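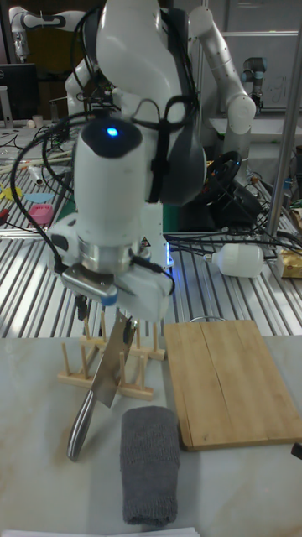 We use cookies to remember your reading settings. Accept | Manage choices

4. Edge upkeep and shaving comfort in home use

4.1 Background to the home trial

Most advice on straight razors treats sharpening as a job for the workshop and stropping as a job for the bathroom. Shavers are told to strop before every shave and to send the razor out when it starts to pull. How often that point comes, and how the shaver recognizes it, is left open. The earlier sections of this paper dealt with the bench tests, in which razors were honed and stropped by the same person under steady conditions. This section deals with the home trial, in which the same kind of razor was kept up by people who had other things to do in the morning.

The trial ran for nine weeks in and near Pidthorpe. It had 14 participants, all of whom already shaved with a straight razor at least part of the time. We did not recruit beginners. In our pilot work, beginners reported discomfort that had more to do with the angle of the razor on the skin than with the state of the edge, and we could not separate the two from their diaries.

4.2 Materials

Each participant received a Paiva razor with a carbon steel blade, a hanging leather strop, and a small tub of Nellari paste. The razors were set at the Gurmont workshop before they were handed out. Setting finished on a fine natural stone, after which the edge was stropped on plain leather. Participants were asked not to use any other razor on the cheeks and neck during the trial. They were free to use what they liked around the mustache, where several of them preferred a safety razor.

Half of the group also received a synthetic stone of 2000 grit, with a printed sheet on how to lap it flat and how to hold the razor against it. We chose a stone coarser than many shavers would pick for touch-up work. Finer stones cut so slowly that, in the pilot, people lost patience and pressed down, and pressure does more harm to a hollow-ground blade than a coarse grit does.

Participants used their own soap or cream. We asked them to stay with one product throughout and to write its type in the front of the diary. We made no attempt to compare lathers.

4.3 Blade shape and the limits of kitchen habits

Participants with the stone were asked whether they sharpened other tools at home. Most did, and kitchen knives were the usual answer. This experience helped with lapping and with keeping the stone wet, and it caused trouble almost everywhere else.

A kitchen knife such as the one in Figure 3, with its wide, rectangular blade, is sharpened at an angle chosen by the hand. The user lifts the spine off the stone and tries to hold it there. On a straight razor the spine stays down. It touches the stone together with the edge, and the thickness of the spine sets the angle. A person used to knives tends to lift without noticing it, and even a slight lift puts a second, steeper bevel on the razor. The edge may then cut arm hair well and still feel harsh on the neck.

Figure 3. Kitchen knife with a wide steel blade and a brushed stainless-steel handle, edge tilted downward.

When the razors came back, we looked at the bevels under a bench microscope. Second bevels were found only in the group with the stone, and mostly near the toe of the blade, where the hand has the least control. Wear on the spine was light in both groups. One razor had a frown in the edge, a shallow inward curve near the middle, which we put down to a stone that had not been lapped since the start.

4.4 Diary entries

The diary had one line per shave. Participants rated pull on the cheek, pull on the neck, and burn after rinsing, each on a short word scale running from none to strong. There was a space for remarks, and a box to tick if the razor had been pasted or honed since the last entry.

Cheek ratings changed little over the trial in either group. Neck ratings were more useful. In the group without a stone, pull on the neck rose slowly and then leveled off once participants began to use the paste. The drop after pasting was clear in most diaries and lasted for several shaves before the ratings crept up again. In the group with the stone, ratings moved up and down more. Some entries after honing were the best in the whole set and others were the worst, often from the same diary.

Burn followed a different pattern. It was tied more closely to the number of passes than to any upkeep step. Participants who went against the grain on the neck reported burn even in the first week, when every razor was fresh from the workshop. Where the remarks mention a dull edge together with burn, they nearly always mention an extra pass as well. We think a dull edge leads to burn mainly by this route: the shaver misses hair, goes back over the same skin, and does so with less lather.

Monday entries were slightly worse than the rest for participants who did not shave on weekends. Longer stubble is the likely reason. We left these entries in, as they occur in both groups.

4.5 Stropping practice

We had asked for a fixed stropping routine and did not get one. Remarks in the diaries show that stropping was the first thing dropped when time was short. It was also the step that participants judged least reliably. Several wrote that they had stropped well on days when they gave the neck a poor rating, and put the result down to the soap.

Slack in the strop may explain part of this. A hanging strop has to be pulled tight, and a sagging one rounds the edge. When participants showed us their usual stroke at the closing visit, the strop dipped visibly in many cases, more so with door hooks mounted low. A strop glued to a wooden block would remove the problem, although it would be awkward to store in a small bathroom.

4.6 Limits

The group was small and already skilled, and the ratings are personal. We did not blind the participants to the upkeep method, and could not have done so. The microscope work was carried out only at the end, so we cannot say at what point the second bevels appeared. Beard type was recorded by the participants themselves in loose terms, and we have not used it in the analysis. The razors were all of one grind. Wedge-ground blades, with more steel behind the edge, may stand up better to a heavy hand.

Contact | Copyright and reuse | Back to top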